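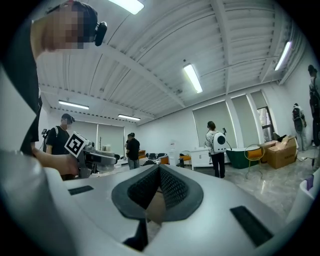 Giang Ung wrote to me after the last version of this talk and asked why I bother, given that most shoppers are happy with the word "clean" on a face cream and don't want it picked apart. Fair point. Read it out, then pause.

Slide 2. What does "clean" mean? Ask the room. Expect 4 answers, all different. There's no agreed meaning, so each shop writes its own list.

Slide 3. Two lists side by side. Kustow bans 600 ingredients. Jeltine bans nearly 1,000. Does that make Jeltine's cream safer? I can't see how. A good part of both lists is stuff that was never going in a moisturiser anyway -- say this slowly, people laugh and then miss it.

Slide 4. "Free from preservatives." Water plus oils plus a jar you stick your fingers in. Something has to keep it from going off. Ask what.

Slide 5. Clurkness and the leaf logo. They award it to themselves. I wrote in January to ask for the rules and got a discount code.

Slide 6. Constanza Retamal's objection: the lists do push firms to drop things that irritate skin. Sometimes, yes. Perfume is the test, and Mnguni still allows it -- check the back of the tube before the talk, they may have changed it.

Skip slide 7 if short of time. Questions.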